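Agathe Delorme teaches paper cups to robots, and she'd like you to know that cups are hard.

"A mug forgives you," she says, tipping her chair back in the Curneck lab. "A paper cup has a stiff rim, a soft wall, and it folds the moment you get greedy. I love them!"

Her project, Palomino, learns two-handed handling from people. A demonstrator works with a gripper in each hand, and the policy learns from the recorded movements without a robot arm ever being in the room. The latest training set runs to 2609 demonstrations from 86 people, and that second number is the one that makes her sit forward.

"We used to have three experts doing everything. Beautiful data, all the same three habits," she says. "Then Innes started asking people from down the hall, and the policy got better at recovering from its own mistakes. Beginners wobble – and a wobble followed by a save is gold."

Innes Morrison, who runs the trials, is just as keen on the dull part. The test was 440 cup transfers on an arm the policy had never met, and 400 of them finished with the cup uncrushed. He's still going through the other 40. "Mostly it squeezed at the closed end and then the rim slipped," he says. "You can see it coming half a second early, so I reckon the model can learn to see it too."

They've argued over finger pads all through June. Delorme favours a softer rubber, Morrison wants whatever lasts the week. The colour, at least, they've settled on.

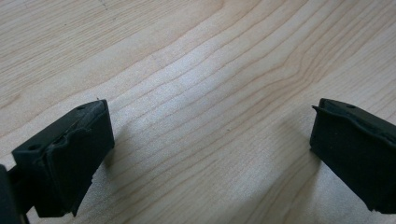

Black pads on pale wood, and a paper cup for the two-handed work.
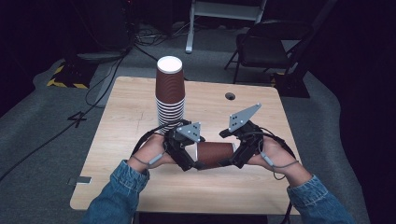
Does the demonstrator need to know anything about robotics?

Ten minutes of practice is enough, and Delorme keeps the early attempts in the set as well.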